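3.2 Workspace and part layout

All disassembly trials were carried out on one slotted metal table at the Nanmont site. Each desktop tower was laid on its side with the side panel already off, so that the board and the parts mounted on it faced up. We chose this position because it is the one used by the hand sorting crew at Fingate, who supplied the towers, and because it lets a memory module be pulled straight up from its slot without turning the case.

The towers were office machines withdrawn from service. We took them as they came and did not clean them or tidy the cables before a trial. In most cases the power supply sits at one end and its leads cross part of the board on the way to the drives. The layout of the leads differs from one machine to the next, even within the same model, and depends mainly on who last closed the case. Data cables to the drive bay are a second source of clutter. Where a cable lay directly over a memory slot it was left there, and the trial was marked as obstructed. Of the 1,436 trials in the full set, 218 were marked in this way.

Small parts removed from a board need a place to go. Loose memory modules stacked in a bin tend to scrape against each other, and the edge contacts are easily marked. We therefore made a flat gray plastic holder plate with pockets and upright slots of several widths, following the general form of the Vorkham parts tray but with wider spacing between the slots. The plate is fixed to a ribbed aluminum panel so that it does not shift when a part is pressed into it. Narrow slots are set in facing pairs and take thin boards by their two ends. The larger pockets and the open channel are for thicker parts and were not scored in this study.

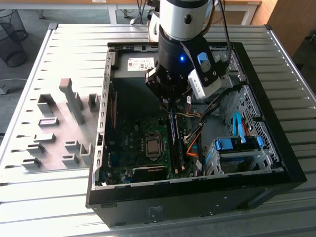
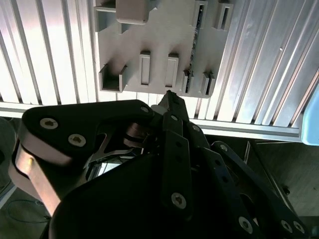 Figure 2. The two work areas. First image: an open tower on the slotted table, with the processor and a memory module in place on the board. Second image: the holder plate on its ribbed panel, with a thin strip resembling the edge of a circuit board seated in the slots at the right.

The distance between the facing slots was set from the length of a standard desktop module plus a small clearance. Our first version of the plate had no clearance at all, and modules with a heat spreader or a thick label would bind halfway down. The second version corrected this – at the cost of a slight lean when a bare module is seated. The lean did not affect later handling and we left it alone. All results given below are for the second version.

A trial starts with the module in its slot on the motherboard and ends when it stands in the holder plate or when the time limit is reached. The latches at the ends of the memory slot were opened by hand before the start. Boards of the kind studied by Shehata, with a latch at one end only, were included and are not reported separately. The processor, the expansion card and the drives stayed in the case during these trials. Their removal is treated in Section 5.

We counted a module as correctly placed if both ends were inside the slots and the lower edge rested on the floor of the plate. By this measure 1,002 trials ended with a correct placement. The remaining trials fall into two groups: those where the module never left the motherboard, and those where it was lifted out but one end missed its slot. The second group is the larger one. In many of these trials the module came to rest across the raised rim of a neighboring pocket, where it could be picked up again without damage. We did not allow a second attempt.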